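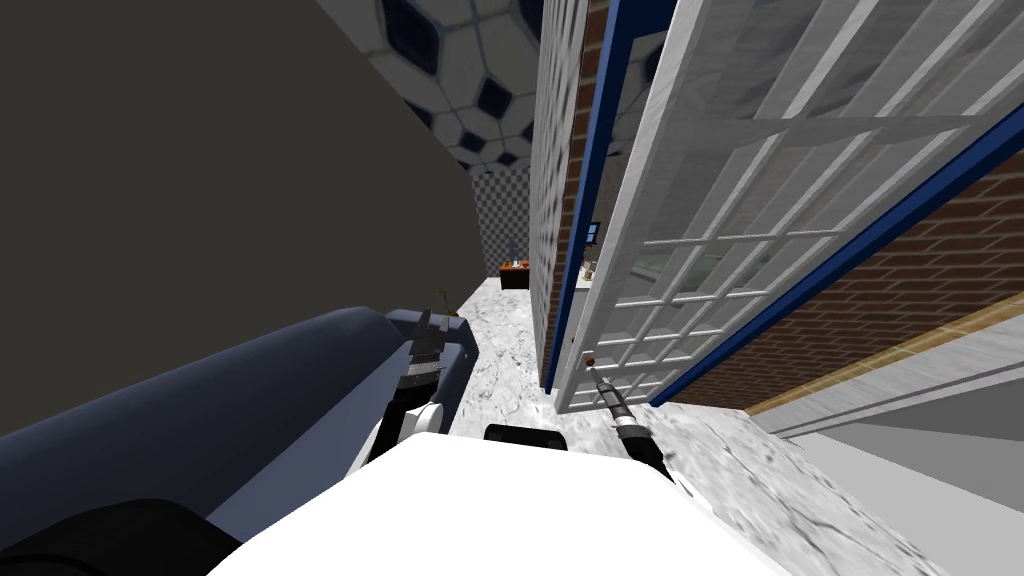

A robot arm near the lower edge of a door, in a computer rendering. | Courtesy of Tenulance

Morkstead will start taking glass at the curb again, and I've been waiting to type that sentence for a long while.

Aug 28, 2020

If you live in town you know the story. Glass came off the accepted list when the old processing contract ran out, and ever since then those of us who can't bring ourselves to throw a pickle jar in the trash have been hauling boxes of them to the drop-off behind the public works yard. My trunk has smelled like salsa for most of the summer (my own fault, I know, rinse your jars).

The city put out word this week that it has signed a deal with Cidia, the hauler that already runs our yard waste trucks. Glass gets its own container, a small purple one with a lid, and it gets picked up once every 2 weeks on your regular recycling day. It does not go in the blue cart with everything else. I asked about that twice, because I could already hear my neighbors asking me, and the answer was the same both times: keep it separate, please!

The first round covers 600 households on the east side, mostly the streets between the river and the rail line. If that's you, a purple bin should land on your driveway by the time school starts, along with a flyer. The rest of us have to wait. The city wouldn't give me a date for the west side, and I did push. What I got was that they want to see how full the bins are first, and how much of what's in them is really glass.

That second part matters more than I realized. When I called Cidia, the woman in the route office told me that back when glass went in with the cans and cardboard, 68 percent of it was too broken up or too dirty to sell as anything but fill. It went to the landfill as cover material. So all that time we were feeling good about our wine bottles, most of them were ending up under a layer of dirt anyway. I had to sit with that one for a minute.

With the new setup, the glass goes to the Jemal plant across the county line, which cleans it and crushes it for bottle makers. Jemal takes all colors mixed together, so there's no sorting at home. Bottles and jars only, though. No window glass, no drinking glasses, no mirrors, no baking dishes, no light bulbs. Take the metal lids off and put those in the blue cart if they're bigger than a jelly lid. Labels can stay on, and that alone will save me an hour a month of scrubbing.

What does it cost? The bin is free for the first round. If you lose it or back over it, a replacement is $49, which seems steep to me for a plastic box, but there it is. The monthly bill doesn't change this year. I couldn't get anyone to promise the same about next year.

The drop-off behind the yard stays open in the meantime, same hours as always. The gate was shut early on me last week because the roll-off was full, so call before you load up the car. Apartment buildings aren't part of the first round either. Managers can ask to be put on a list for a shared container, and I'd nudge yours if you'd like one. Mine hasn't called me back yet.

I'll post the street list as soon as the city sends a version I can open.

14 shares | 4 comments

Comments

eastbank_mom
We're on the list!! My kids are weirdly excited about a purple bin.

rustygate
$49 for a replacement is nuts. Can we use our own container if we mark it?

Reply from the author
I asked, and no, the truck needs the one with the city's tag on it. Sorry!

jarhoarder
West side here. Guess I keep driving mine over. What about olive oil bottles, do those have to be totally clean or just drained?

Contact the newsroom | © 2020 | Back to top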